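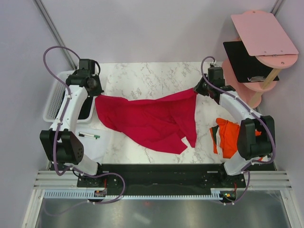
## Folding a wrinkled cloth

1. Clear enough table to open the cloth fully. Move other cloths, paper and pens to one side.
2. Find two neighboring corners. Lift by these and let the rest hang for 4 seconds.
3. Lower the free edge first, then draw the held edge back until the cloth lies flat.
4. Smooth from the center outward with an open hand.
5. Fold in half, edge to edge. Turn 90 degrees and repeat.

Cotton with set creases: mist lightly, wait 30 minutes, then start at step 2.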